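Cloltville sell out for Lyons derby, and the away end wants to know where to park

Cloltville have sold every one of their 3000 tickets for the home derby against Lyons, the first time the ground has been full since the upper stand got its roof. The last pair went at 9:40 in the morning to a man who had come to the ticket window to ask about a lost umbrella.

The club had expected to be selling into the week of the game. Instead the general sale opened at eight and was over before the ticket office had finished its first pot of coffee. Season ticket holders had already taken most of the main stand, leaving the two ends and the strip of bench seating by the corner flag, which has an excellent view of the corner flag.

Lyons supporters have been given the whole of the Fusel Road end, and they have sold that out too. It will be the first league meeting between the two towns, which sit 30 minutes apart by bus and have spent most of their history in different divisions, each looking down on the other whenever the table allowed. They have met in cups and in preseason games, the last of which was abandoned at halftime when the sprinklers came on and could not be persuaded to go off.

Both sides come into the game in the sort of form that makes previews hard to write. Cloltville have drawn their last 2 at home without a goal in either, and the club's own match report for the second one devoted four paragraphs to the weather. Lyons have been livelier on the road, in the sense that they score early and then spend the rest of the afternoon regretting it. They led at Sosteo after six minutes and lost. They led at Fusel Park after eleven and came away with a draw that their manager called a good point – a phrase he has now used after every result except the wins.

Team news is short. Cloltville are likely to be without their first-choice left back, who has a calf strain, and their second-choice left back, who has the same calf strain on the other leg. That probably means a start for a midfielder who played there once in the spring and was substituted for his own peace of mind. Lyons report a full squad, as they have done all season, including for the game in which they named only four substitutes.

There will be changes for fans on the day. Gates open at noon, an hour earlier than usual, and the club is asking people to use them at noon and to resist the tradition of arriving in one large group at five minutes to kickoff. Mill Lane will be closed to traffic from eleven. Home supporters should enter from the river side and away supporters from Fusel Road, where the turnstiles have been repaired and now turn in only one direction.

Parking is the sore point. The field behind the ground holds fewer cars every year, mainly on account of the pond, and the club has arranged a park-and-ride from the Sosteo retail lot. Buses will leave every 30 minutes. Lyons fans pointed out online that a fan who just misses one of those could walk to the ground and be there first, and the club thanked them for their feedback. 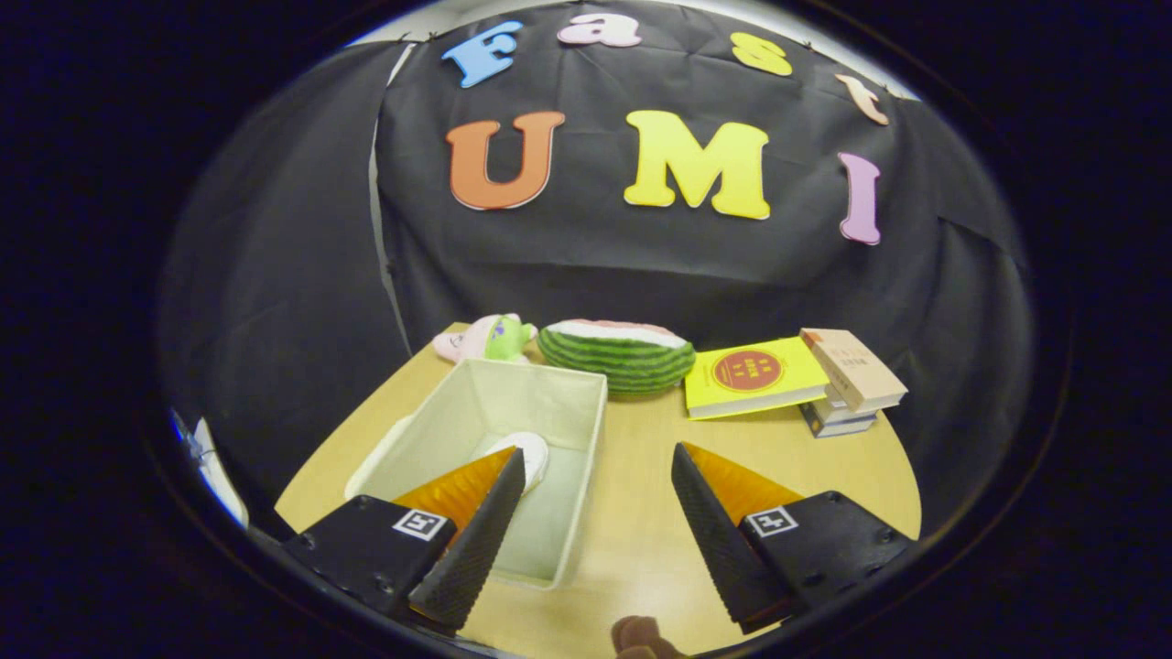 Food stands will be open on all four sides for once, and the club shop has ordered extra scarves. These include a half-and-half scarf in the colors of both teams, which went on display in April when the promotion places were settled and has so far united the two sets of supporters in refusing to buy it. It has been reduced twice.

No tickets will be sold on the day. Anyone with a spare can return it to the office until the evening before the game, and returns will go to people on the waiting list in the order they signed up. The list is already longer than the average attendance for the last three midweek games put together, a fact the club shared with some pride and then seemed to think about.

Kickoff is at two. The reverse fixture at Lyons comes in the final month of the season, when both clubs say they hope to have something to play for, and did not say what.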